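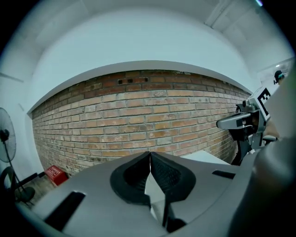 Old brick indoors sheds grit for years, and most of it can be dealt with in an afternoon. Start with a dry brush, stiff nylon for sound brick and a soft one for anything that comes off on your fingers. Never use wire. A wall of mixed tan, orange and reddish brick like this one, with some faces weathered and chalky, needs both brushes. Work from the top down. Look along the top course for dark gaps between the bricks and vacuum them out before you fill anything.

For patching, use a lime mortar. I buy Zavenik in the small tub and mix it a cup at a time. Dampen the joint first, press the mortar in with a narrow tool, and mist it twice a day for three days. Keep the heat low while it cures.

Soot is slower. Try a dry soot sponge first and cut off the dirty face as you go. If that stalls, use 100 ml of mild dish soap in a bucket of warm water, well wrung out, and test a low corner. Some staining stays — I leave it.

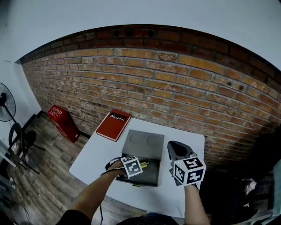

Burkport, 2018-03-11

Junhao Long wrote to ask about sealing. Wait at least 14 days after patching, longer in a damp room. Use a breathable masonry sealer, thinned for the first coat if the can allows it, and keep it off any white plaster where the brick meets a side wall. Tape that corner. Do not paint over or block a vent high in the wall. Move books and tables well back before brushing, or cover them — brick dust gets into page edges and does not come out.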